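Rock Week Fills the Halls at Govwood Hall
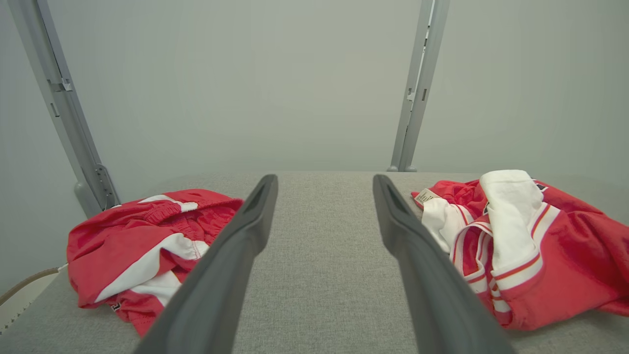
Red shorts with white side panels, on a table.

If you walked past the east stairwell on Monday and heard 19 fourth-graders yelling "Schist!" at the top of their lungs, you caught the start of Rock Week, and we couldn't be happier with how it went!

The idea came from Radwa Bouzid, who teaches the intro mineralogy lab and has wanted for years to get the teaching drawers out of the basement and into kids' hands. There are 861 labeled specimens down there (everything from river cobbles to a slab of garnet schist that takes two people to lift), and most of them only see daylight when a lab section needs them. So Radwa and graduate student Vitalii Stasiv hauled up as many as the carts would hold and set out 14 stations along the first-floor hallway, each with a hand lens, a streak plate and a question to answer.

The streak plates were the runaway hit. One boy found out that a shiny black lump of hematite leaves a rusty red line and went back to show three different friends. Over by the windows, Ivan Demchenko had a stream table going, and the kids spent a good half hour building dams, flooding them and building them again. We lost a little sand to the carpet. Well worth it!

After lunch the group went out to the courtyard wall, where Mirta Ledesma showed them ripple marks in the sandstone blocks. Plenty of us have eaten lunch against that wall for years without noticing them. "They're the bottom of a stream," she told the class, and the next several minutes were all hands flat on the stone and questions about fish.

Rock Week comes back in June, and this time we'd like to add fossils. If you have a free morning and don't mind noise, Vitalii is putting together the station list now and would love to hear from you. You don't need a geology background. He'll walk everyone through the materials at 9 a.m. on the first day, with coffee.

We use cookies to improve your visit. By continuing to browse, you agree to our use of cookies. Accept | Manage settings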